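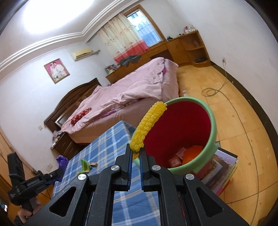

9 Feb 2019

Bedroom again. The workshop at Lachance is locked until the landlord finds his keys, so the grippers live with me, next to the bin.

Swapped in the ribbed blue pads tonight. The smooth ones let go of everything, including, on Tuesday's logic, a full mug. Ginette Dufour wants both hands closing evenly before we bolt anything to the Grestum arm, and she wants it in writing. This is the writing.

Left jaw still drags. Took the linkage apart 3 times, greased it, swore at it in two languages. Pins next. Bed by one, if I can find it under the laundry.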